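Students set the table at the Benton robotics challenge

The household robotics course at Benton College has ended its winter term in the same way for several years, with a timed challenge held before staff, families and local employers. This January, 25 students entered, working in small teams on a task that most people complete without thought: preparing a kitchen counter for a meal.

Each team receives a budget of 300 pounds for parts and must write its own control software. Judges award up to 400 points for accuracy, care in handling and the quality of the written log, which every member is required to sign.

Phong Tô, who leads the course, regards the log as the most important element. "A student who can explain a dropped plate has learned a good deal," he says. "We mark the explanation as seriously as the grasp."

Soft items are introduced in the first weeks, and harder, heavier objects follow once a team has passed its safety check. The Danzer team recorded 3594 attempts over the term, the longest log submitted to date.

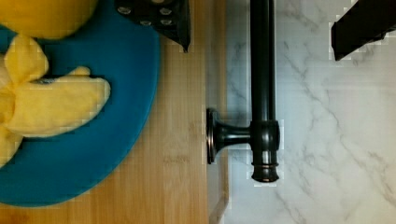 The gripper over the counter, with a plush banana on the blue plate.

Teams may keep their software for the spring course, in which the task is extended to clearing the counter and returning each item to its shelf. Applications are open to second-year students in all departments.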